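Fandov Opens Desk-Tidying Trial to Outside Operators

Nelulholm, 2 Sep 2019 – Fandov will let outside operators teach its two-armed robots by remote control, using pens, scissors and other desk supplies.

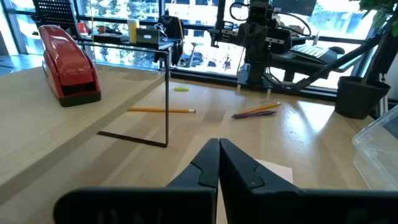 Gripper view of the work table, with pencils and a red stapler.

Operators guide both arms through each task while the system records the motion. Fandov has 165 recordings so far and wants 400 by November.
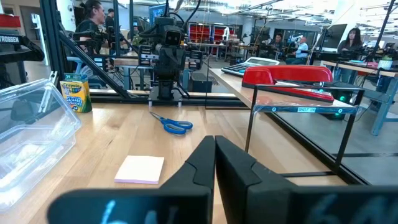 Sessions last two hours, said project lead Indira Varghese. "Most people need a few tries with the scissors," she said.

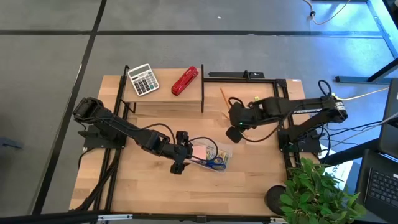 The two-arm station, with a clear tray for supplies.

Contact: Etenesh Jemal, Fandov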